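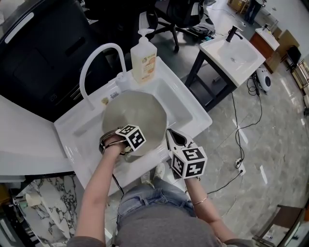 Sonitden is a science fiction serial in ten weekly episodes, shown on Tridwood on weekday evenings at eight, and my project looks at what happens to a story like that when the people following it are busy with something else. I had the idea from my own family, who have never in my lifetime sat down together for a whole programme. Eight o'clock is when our tea things get done, and a good deal of television must be taken in the same way, by someone with an arm stretched over a white sink and a big stainless-steel bowl filling most of it, the washing-up liquid standing by the tap, and their eyes on the bowl while a starship goes down in flames somewhere behind them. Writers spend months on those starships! I wanted to know how much of the story gets through to the kitchen.

Following Sonitden from the next room
Final year project report, Media and Broadcasting
Mercedes Inga, Elbridge College
Handed in 17th April

How the project began

I should say at the start that I am a fan, and have been since I was small enough to be frightened by the title music of almost anything. My tutor warned me early on that fans make poor researchers unless they own up to it, so I am owning up. I had watched the first series of Sonitden twice before I wrote a word of my proposal, and I had opinions about the second before it went out.

For anyone who hasn't seen it, the serial is set on a mining station at the edge of a dead star. The crew have lost contact with home, and every episode one of them receives a message that seems to have been sent by another member of the crew from some years in the future. The messages are spoken, shown on screens, scratched into lockers and, in one lovely episode, sewn into a coat. It is the sort of story where missing a single message can leave you lost for a fortnight, and that made it very useful to me.

My first plan was a comparison of Sonitden with older space serials, looking at how each one tells you what happened last week. I still think there is a project in that, and I have a folder of notes for anybody who would like them. But when I began talking to people about recaps I found they hardly mentioned them. They wanted to tell me where they had been standing. One woman explained the whole of the third episode to me by way of a pile of ironing — which shirt she had been on when the captain opened the airlock, and which when he closed it again. I went home and rewrote the proposal that evening.

What I asked people to do

The project had two parts. The first was a short questionnaire, on paper and online, asking whether people followed the serial, where the television was, and what else they were usually doing at the time. The paper copies were left at the college library and on the counter at De Bruijn, the comic and book shop on the corner of the market, who were very kind about it and even found me a box with a slot in the lid. I had 212 questionnaires back in all, which was a great deal more than I had hoped for.

The second part was a diary. People who ticked the last box on the questionnaire were sent a booklet with a page for each episode and plenty of spare pages, and I asked them to jot something down whenever the serial crossed their minds. An entry could be as short as they liked. I asked for three things: what happened in the story, what they were doing when they saw or heard it, and anything they didn't understand. The second series began in January and I collected the booklets as it finished. Between them they held 1,110 entries, all of which I have read, and many of which I have read aloud to my long-suffering family.

I had meant to give each person a test on the plot at the end as well. I dropped it after trying it on two friends, who both said it felt like being told off.

How I sorted the entries

I typed every entry into a spreadsheet, which took most of my evenings for three weeks, and marked each one according to what the person was doing. "Sitting and watching" was one heading. Everything else went under "doing something else as well", with smaller headings inside it for cooking, washing up, ironing, homework, phone, children and pets. Some entries could have gone under four of these at once. Where that happened I used whichever job the person mentioned first.

Out of the 1,110 entries, 906 were written by people doing something else as well. I had expected it to be more than half, but I hadn't expected that, and I went back over the spreadsheet a second time to be sure I hadn't dragged a column down by mistake. I hadn't.

I then read through for mentions of the messages, as these are what the plot hangs on. I made a list of every message in the series with a note of whether it was spoken, seen or both, and compared it with what people had written down. I haven't turned this part into percentages. People were free to write whatever they pleased, so a message missing from a diary doesn't mean that it was missed in the kitchen, and my tutor and I agreed that a table would make it look tidier than it was.

What the diaries showed

The clearest thing was that spoken messages travelled. People who were cooking or at the sink wrote them down nearly word for word, sometimes with a remark about the voice. The engineer's warning in the second episode ("leave the lamp, leave the lamp") came up again and again, and several people had begun saying it at home when somebody went round switching things off.

Messages that were only seen were another matter. The word scratched inside the locker in episode four is on screen for a few seconds with no music under it, and the sitters wrote about it with great excitement. The others mostly described a long quiet bit. One diary says, "Nothing on for a while so I did the grill pan," and the grill pan, I'm sorry to say, covers the most important moment in the first half of the series.

What surprised me was how well people managed afterwards. I had pictured them getting more and more lost, and a few did, but most had ways of catching up. They asked whoever was on the sofa, or they guessed. Some of the guesses were so good that I prefer them to what was on the screen, and one viewer had worked out a whole second plot concerning the ship's doctor which fitted every line she had heard and was wrong from beginning to end. She was quite cross when the last episode didn't agree with her — I was a bit cross on her behalf.

The episode with the coat deserves a paragraph of its own. The message in it is sewn, so it ought to have gone the way of the locker, but the character who finds it reads it out slowly under her breath while she unpicks the stitches. Nearly everybody had it. A lot of people also mentioned coming to the doorway to look, often with something in their hands, and I think the whispering is what brought them. You can wash a plate through shouting and explosions. A person whispering makes you turn your head.

Sounds did more work than I had given them credit for. The station has a low hum that stops whenever a message is about to arrive, and although not one person described this in the questionnaire, the diaries are full of lines such as "it went quiet so I came in". I had seen the first series twice and never noticed the hum at all. I have since watched an episode with my back to the television, peeling potatoes, and it is a different programme.

Things that went wrong

The booklets were too big. I had chosen a size that looked handsome, and people told me it wouldn't go in a pocket or stand up on a worktop, so that entries were often written later on from memory. A smaller one with a pencil tied to it would have been better, and cheaper.

The people who filled in diaries were also people who liked the serial enough to fill in a diary. Anyone who gave up after the locker episode had probably given up on me too, and their reasons would have been well worth having. I tried to reach some of them through the questionnaire addresses and had two replies, both polite and neither very long.

I also spent too much time on the history chapter. The limit for background was 2,000 words and my first version went a long way past it, with a lengthy section on cardboard sets that I was very fond of. It has gone into the folder with the recaps.

What I would do next

I would like to try the same thing with a comedy or a detective story, to see whether the doorway habit belongs to this serial or to people in general. I would also like to play a single scene with and without the hum to two groups who are both given a job to do, perhaps drying up or folding sheets, and see when they look round. The college has a kitchen next to the common room that would do nicely if it could be had for an evening.

If I were ever lucky enough to write for a serial like Sonitden, I'd want the scripts read out once in the next room before they were filmed. The picture can be as grand as anybody likes, and I'd be the first to sit down in front of it, but most of my diary keepers were on their feet.

Thanks

My thanks go to everyone who kept a diary, to the staff at De Bruijn for the box and for the biscuits, to the college library for putting up with my posters, and to my mum, who listened to all ten episodes over the ironing board and would like it recorded that she knew about the captain from the beginning.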